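Setting Up Pick-and-Place Tasks on the Tosta Two-Arm Kit

Updated February 22, 2023

The Tosta is a tabletop kit with two arms, sold by Manninen as a package: arms, grippers, mounting plates, the control box and a license for the Lustby software. It comes ready to bolt down. What it doesn't come with is much help on getting from "both arms turn on" to "both arms do something useful," and that is what this page covers.

These steps assume you have the kit mounted on a table and have already run the factory check in Lustby. If you haven't, do that first. The printed manual covers it well enough.

What you need

- A flat table with a matte top. Glossy tops throw reflections that bother the overhead camera.
- The Tosta kit with current firmware on both arms
- A computer running Lustby 2
- A few small objects to practice on: toy blocks, markers, a cup, a small bowl, something soft
- Velcro ties for the cables
- A second person for the first session, if you can get one

Step 1. Check the mounts

Push on each arm near the base with the power off. Nothing should move. The plates are held by four bolts each and the bolts settle during the first week of use, so check them again after that. If a plate has shifted even slightly, redo the base calibration for that arm. Don't try to correct for it in software later.

Step 2. Sort out the cables

Each arm has its own cable bundle from the base, plus the lines that run down to the gripper. Leave enough slack at the wrist for a full turn in both directions. A line that is too short will pull the gripper connector partway out, and the arm will stop with a "tool lost" message. A line that is too long will drag across the table and knock things over. I start with a loose loop, run the arm slowly through its range, and shorten the loop a little at a time.

Power strips can stay on the floor. Keep the emergency stop on the table or in your hand.

Step 3. Power up in the right order

Turn on the control box first and wait for it to finish starting. Then turn on the arms, one after the other. The lights at the base go green when an arm is ready. If one stays amber for more than a minute, shut that arm off, check its data cable at both ends, and try again.

Don't start Lustby until both arms are green. If you start it early it will only find one arm, and it saves that as the new layout. You then have to restore the two-arm layout by hand from Settings, Stations, Restore.

Step 4. Set speed and grip limits

Open the Motion tab and set the speed limit to 32 percent. You can raise it later. Set the grip force for each gripper separately. The factory setting is 80, which is fine for a hard block and too much for a paper cup or a thin plastic one. For a first session I use a low setting and go up in small steps until the object stops slipping.

The two grippers on our kit don't behave exactly alike at the same number. Manninen support told us this is normal. Write down the setting that works for each side.

Step 5. Lay out the practice objects

Put two or three objects where both arms can reach them and leave plenty of space between them. Keep tall things like a pen cup toward the back, away from the path the elbows take. Put the bowl near the middle if you plan to drop things into it.

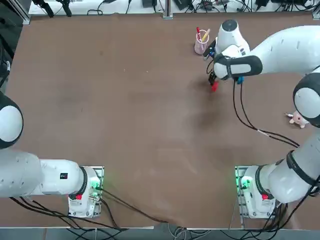 Start with one arm only. Park the other one by selecting it in Lustby and pressing Hold. A held arm keeps its position but will not respond to commands, so you can't move the wrong one by accident. It is easy to mix up left and right when you sit facing the arms. Lustby names them from the robot's point of view, so the arm on your left may be called Right. Put a strip of tape on the table next to each base with the name on it.

Step 6. Teach the first pick

1. Select the arm and press Guide. You can now move it by hand.
2. Bring the gripper above the object with the fingers open and pointing down. Save this as Approach.
3. Lower it straight down until the fingers are on both sides of the object. Save this as Pick.
4. Press Close and wait for the force reading to settle.
5. Lift straight up to the Approach height. Save this as Lift.
6. Move to the place position, stop a little above the table, and save. Then lower, save again, and press Open.

Play the whole sequence back at low speed with a hand on the stop button. The most common mistake is leaving out the Approach point. The arm then takes the shortest path to the object, and that path is usually through something else.

Blocks are the easiest to start with. Markers roll, and they need the fingers lined up across the barrel. Turn the wrist before lowering, not while lowering. Soft toys are forgiving on position but may hang from one finger when you let go. Opening the gripper all the way and then raising it slowly usually takes care of that.

Step 7. Add the second arm

Once each arm can do its own pick, put both sequences in the same program. Lustby has a setting called Shared Zone. Draw a box over the middle of the table and turn it on. Only one arm is allowed inside the box at a time, and the other waits at the border. It slows everything down, but leave it on until you know the program well.

The zone covers the gripper and wrist but it doesn't check the elbow. This is not in the manual. We found out when the two arms touched during a wide reach, with no damage, but the program had to be restarted from the beginning. Jouko Lappalainen at Bosano, who resells the kit and did our installation, suggested making the box wider by a hand's width on each side. We haven't had a contact stop from it again. 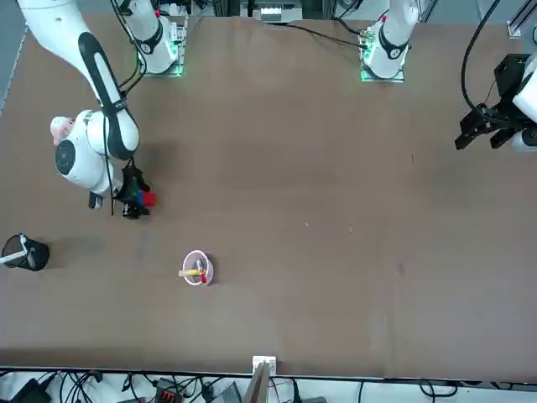 Put work for each arm mainly on its own side and use the middle for handoffs or for a shared container. If one arm has to reach far across, move the other one back to Home first and add a Wait command so that the reach doesn't begin until it gets there.

Step 8. Save and back up

Lustby saves to the control box by default. Export a copy to the computer too, under File, Export Station. The export includes the grip settings and the Shared Zone but not the base calibration, so save that separately under Tools. We lost ours in a September update and spent an afternoon redoing both arms.

Common problems

Object slips during the lift. Raise the grip force one step. If it still slips, clean the finger pads with a damp cloth and let them dry.

Arm stops with "limit" in the log. The taught point is too close to the end of a joint's range. Re-teach it with the elbow in a different position.

Cup tips over during the pick. The fingers aren't closing evenly around it. Center the gripper over the cup again and re-save Pick. Heavy pens leaning to one side make it worse.

Playback is off by the same amount everywhere. Check the plate bolts, then redo the base calibration.

Only one arm shows in Lustby. See Step 3.

Is the kit worth buying?

For teaching and small research projects, I think so. The arms are repeatable enough for blocks, pens and cups, and guiding by hand is easy to learn. The weak points are the documentation and the Shared Zone, which should include the elbow. Bosano lists the kit with and without the support plan. If this is your first two-arm setup, get the plan for the first year. Replacement finger pads are sold separately and it makes sense to order a set with the kit.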